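**Ticket 156: Season slugging totals wrong after Dutgate import**

Opened by: Dewanti Lubis
Assigned to: Faizal Khoo
Product: Halex scorebook, league edition
Priority: normal
Status: closed

**Dewanti Lubis, 9:10 a.m.**

The batting page for the Siregar league shows slugging numbers that don't match our paper books. I noticed it with Slamet Chin, who plays left field for Pustel. The site has him leading the league by a wide margin. By the paper book he is second. On-base percentage looks fine for everyone I checked, and so does batting average. Only slugging and total bases are off.

We moved the older games over from Dutgate in June. I used the standard import and got no errors.

**Faizal Khoo, 9:42 a.m.**

Thanks. Please send:

- the export file from Dutgate
- one player's line from the paper book, with doubles, triples and home runs split out
- whether the games entered by hand since June show the same problem

**Dewanti Lubis, 10:25 a.m.**

File attached. Chin's line from the book is 156 at bats, 13 doubles, 7 home runs, no triples. The site has the same at bats, doubles and home runs. His total bases are too high by 13.

Hand-entered games add up correctly. I did two of them with a pencil. 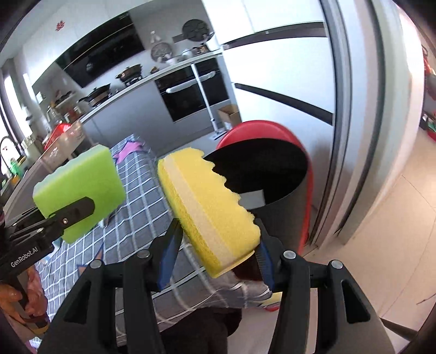

Slamet Tuhumury keeps the books for the other division and he sees the same thing there. Players with no doubles are correct. The more doubles a player has, the further off he is.

**Faizal Khoo, 11:30 a.m.**

That narrows it down. Dutgate writes a hits column and a singles column. In the older export format the singles column is really hits minus home runs and triples, so a double is still in it. Our import reads that column as true singles, then adds two bases for each double. Every double ends up worth three bases. Batting average comes from the hits column, so it isn't touched.

Chin has 13 doubles and is 13 bases over, which fits.

I'm going to test a changed import on a copy of your league. Please don't edit any old games until I write back.

**Dewanti Lubis, 11:34 a.m.**

OK. I'll tell the scorers. Can you leave the hand-entered games alone?

**Faizal Khoo, 1:15 p.m.**

Yes, the change only touches games marked as imported. Your league has 82 of those.

First run on the copy: total bases are right for all but one player, Edeltraud Dreßler. She comes up twice, once with the ß and once as "Dressler," and her games are split between the two. That is a separate fault from the slugging one. Is it the same person?

**Dewanti Lubis, 1:50 p.m.**

Same person. Please merge them under Dreßler. The old system couldn't take the letter.

**Faizal Khoo, 2:40 p.m.**

Merged on the copy and rerun. Chin is second in slugging now. Dreßler's combined line is on the test page. Could you check hers against the book before I run it on the live league?

**Dewanti Lubis, 3:20 p.m.**

Checked. Hers matches, and Tuhumury says his division matches too. Go ahead.

**Faizal Khoo, 4:05 p.m.**

Done on the live site. Leader pages refresh overnight, so the front page may show the old order until morning. Closing the ticket. Reply to it if a number still looks wrong and it will reopen.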